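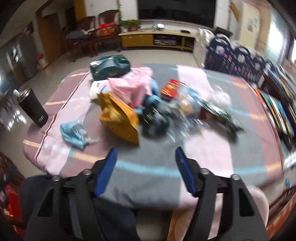 Home | Forums | Grippers and hand tools | Search | Log in

Hand-held gripper, one finger closing late
Posted 2021-01-28 by Elsie Costigan

Hello all. I look after one of the Tramholm hand-held grippers, the sort with a camera looking down over two black fingers with blue pads, and I could do with a second opinion before I take it apart again.

For the last week or so the left finger has been lagging. You squeeze the trigger, the right one comes in nicely, and the left sort of thinks about it and then catches up. Wide open they look fine to me. It's only when they close that it goes wrong, and it's worst on thin stuff. Crisp packets and carrier bags get dragged sideways before they're gripped, which is maddening when you're trying to clear a table in any sort of order.

So far I've wiped down the pads, blown the fluff out of the arms and nipped up all four pivot screws. If anything it got a bit worse after the screws! The pads went on in July and the tool has done 117 sessions on them. Could it just be the pads?

---
flerum_dave wrote:

It's your screws. You've pinched the left side. Back both left ones off a quarter turn, work the finger by hand a few times and see if it swings freely. They're pivots, they want to be snug and no more. I did exactly the same on mine and spent an evening blaming the spring.

---
mossy52 wrote:

Don't agree, sorry. She said it was lagging before she touched the screws, so tightening them can't be what started it. I'd look at the pads. Once the ribs wear smooth one side slips and the other does all the work, and from the trigger end that feels just like a lag. I change mine every six weeks whether they look bad or not.

---
flerum_dave wrote:

Every six weeks?? You must have shares in the pad factory. Mine lasted all of last year. And a worn pad doesn't make a finger late when there's nothing between them. Elsie, does it do it on thin air?

---
Elsie Costigan wrote:

Yes, thin air as well, though not as badly. I can still just about feel the ribs with a fingernail, less so on the left one.

---
prisbridge_workshop wrote:

Then you may have two things going on. Take the left finger off (both screws, mind the washers, they roll) and look at the bushes. We get grit in ours from being put down on tablecloths and carpets between goes. Clean them with a dry brush, no oil. Oil is lovely for a day and then it holds every crumb in the house. While it's off, check the link bar hasn't bent. Lay it on something flat and see if it rocks.

After that do the screws up till they stop, back off a touch, and put a dab of the weak thread lock on. I've seen a tool go up to 18 months like that without needing another look.

---
mossy52 wrote:

I'd still swap the pads while you're in there. Both of them, never just the one. The Joly ones fit if you trim the back edge.

---
flerum_dave wrote:

Trimmed Joly pads come unstuck, I've had two go. Get the proper ones.

---
Elsie Costigan wrote:

Right, had it apart on the kitchen worktop this evening. The link bar sits flat so that's all right. The bushes on the left were full of grey fluff and something that looked like sugar, and one washer was in upside down, which I'm afraid will have been me. Brushed it all out, no oil, screws snug and backed off like you said.

It's a lot better on thin air, they come in together now. On a paper envelope it's good too. Carrier bags are still a bit hit and miss, so mossy may be half right and I've ordered new pads (proper ones, Dave, calm down).

One more question while you're all here. Do I need to redo the opening width after having a finger off, or does it carry on with the old setting?

---
prisbridge_workshop wrote:

Redo it. Fully open, fully closed, six times over, and save. If you skip it the width will read a hair off and you'll be chasing that next week instead.

---
mossy52 wrote:

And do it again when the new pads go on - they're thicker than you'd think when they're fresh.

Contact us | Copyright Grippers and hand tools forum | Back to top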